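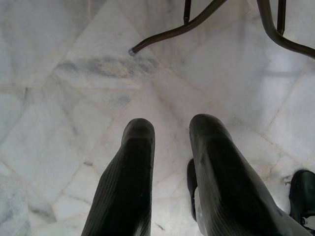 Tempo de leitura: 3 min (494 palavras)

Robótica Móvel e Manipulação — apontamentos da aula 12
Tema: paragem de segurança que não parou
Versão de 2026-04-05, ainda por rever

Caso de hoje: ensaio no átrio do edifício Fultcombe. Pinça de dois dedos, câmara no punho, chão de mármore polido. Tarefa simples, aproximar ao chão, apanhar um objecto, recuar. Falhou na aproximação.

O que se passou, por ordem

Braço a descer em velocidade reduzida (60 mm/s). O detector de pessoas, módulo Clunis, devia pôr o braço em pausa com um pé ou uma mão dentro da zona. Entrou um pé. Pausa não houve. O operador carregou no botão de emergência e o braço ficou quieto. Sem contacto, sem feridos. Registado como quase-acidente, e é assim que se escreve no relatório, não "anomalia".

Na vista do punho o sapato preto fica no canto inferior direito, só uma parte, mesmo ao lado do dedo direito, com uma faixa estreita de mármore pelo meio. Ao cimo, as pernas escuras de um móvel metálico. Fixem esta geometria, vai sair no trabalho.

Porque é que o detector falhou

1) Oclusão pela própria ferramenta. Os dedos ocupam boa parte da zona de baixo. Para não detectar a pinça a toda a hora, a equipa tinha posto uma máscara fixa por cima dos dedos. Máscara desenhada com folga a mais, e o dedo direito alarga muito para baixo. Resultado: o canto onde estava o sapato caía dentro da máscara. O detector nem olhou para lá.

2) Preto junto de preto. Dedos preto mate com estrias finas, sapato preto brilhante. Mesmo sem máscara, a segmentação por intensidade tende a juntar os dois numa só mancha. A diferença de brilho ajuda um pouco, mas o limiar estava afinado noutra sala, com outro chão.

3) O chão. Brilho esbranquiçado em cima à direita, veios cinzentos, juntas em diagonal. O estimador de profundidade dá valores maus em superfícies polidas. Os pontos maus eram deitados fora e a zona sem pontos contava como LIVRE. Erro grave — sem dados não é livre, é desconhecido, e desconhecido pára.

4) Pernas do móvel. Foram bem detectadas como obstáculo e o planeador Amin desviou a trajectória para o lado oposto. Ou seja, para o lado da pessoa. Cada módulo fez o que lhe pediram, o conjunto não.

Discutido na aula

— Uma câmara no punho nao serve como única protecção de pessoas. Vê pouco, e vê menos quanto mais perto.
— A máscara da ferramenta tem de ser calculada para a abertura actual da pinça. Máscara fixa só com margem mínima e verificada.
— Função de segurança separada da função de tarefa. Scanner de chão ou tapete sensível, ligado ao circuito de paragem, sem passar pelo PC.
— Velocidade reduzida não substitui nada disto. Dá tempo ao operador, se ele estiver a olhar.

Correcções feitas pela equipa Brillari

Máscara refeita. Células sem profundidade passam a ocupadas. Perímetro marcado no chão, 2 m livres à volta da base. Paragem externa ligada antes de voltar a dar energia ao braço. Falta repetir o ensaio com calçado escuro e com calçado claro, em várias posições do pé.

Trabalho para casa

Desenhar a árvore de falhas, com o evento de topo "braço em movimento com pessoa na zona". Marcar qual dos ramos fica cortado com cada correcção. Máximo 2 páginas, entrega na aula seguinte. Quem faltou em Dezembro à aula de análise de risco le primeiro esses apontamentos.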